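Simulated bedroom demos: how much randomization before it hurts?
Board: Data collection and teleoperation
6 replies

hautu
27 May 2025
Hello all. I am Hậu Từ, I work on household tasks in our small lab. We are collecting demonstrations in simulation for a policy that must pick up small things in a bedroom and put them in a drawer. Now we have 436 accepted episodes and the goal is 1000. Each reset gives new textures for walls and floor, new furniture colors and new object positions. My colleague thinks the textures are too crazy and the policy will waste capacity on them. I think the opposite. What is your experience?

gisora_dan
Your colleague has a point. We did the same for our kitchen set in the Gisora project and the operators became slower, because they needed time to understand every new room. Slow demos mean long pauses, and the policy learned the pauses.

mweller
Disagree with Dan. Pauses are a filtering problem. Cut the idle steps at the start and keep the textures. Without them our policy looked great in sim and was lost the first time it saw a real carpet.

gisora_dan
You can't cut all of them. A pause in front of a handle is sometimes the operator deciding how to grasp, and if you remove it the motion jumps. We tried.

hautu
Thank you both. I put one view from the robot's head so you can judge the level of randomization. It is a typical one for us, with the book on the blanket and the left gripper near it, the right gripper by the cabinet.
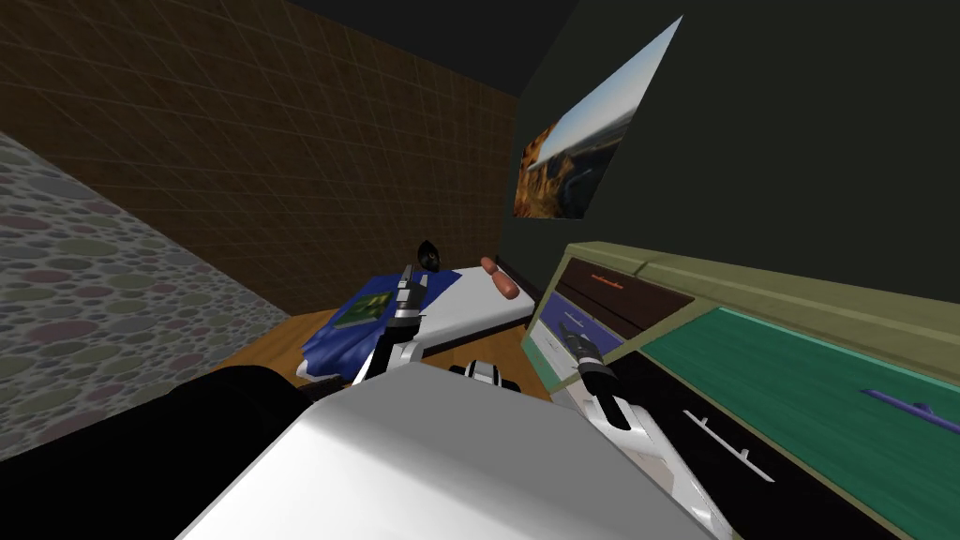 Reply 5
mweller
Pebbles on one wall and brown tile on the other, I like it. My worry is different: the robot's own body fills most of the lower middle. Do you mask it or give it to the network?

Reply 6
hautu
We give it. I tried masking in December with 2 seeds, and the result was worse in both, but I admit that 2 seeds is not much. Maybe the network uses the body as a reference for where the arms are.

For the textures, I decided to make 3 groups: plain, mild and full, with the same object positions in each. The operators will not know which group comes next. Dan, I will also log the idle time per group, so we can see if your slow operators are real for us too. The rest of the episodes wait until this is finished.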